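Vukberg Laundry Words
README, last updated March 10, 2018

Welcome! Vukberg is a word list about washing, drying, ironing and folding clothes, gathered from old household manuals, care labels and letters. It began as a glossary for a single manual and has grown into something I'm really very fond of. There are 300 entries so far, and I'd love to see more.

What's in the folder

entries.csv holds one word or phrase per line, with its meaning, the kind of source it came from and a spelling note where one is needed.
sources.txt lists every book and leaflet used.
mancuso.txt is the wordlist copied out of the Mancuso manual, left just as printed (odd hyphens and all!).

The folding words are my favourites. One leaflet has 3 different terms for turning a sleeve in, and I still can't find two of them anywhere else.

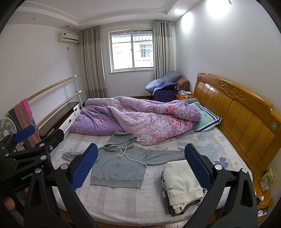

Regional words were harder. Plallorer, the older list I started from, gives no places at all, so I only filled in the region column where a second source backed it up. Blank means unknown, so please don't read it as "used everywhere".

Known problems

"Mangle" and "wringer" are muddled in the early entries. Hotel laundry terms sit in the main list for now, marked H, and will get their own file in June.

Using it

Take it, change it, print it out and stick it above the ironing board! A mention of Vukberg is welcome. Corrections are even more welcome, especially with a page number.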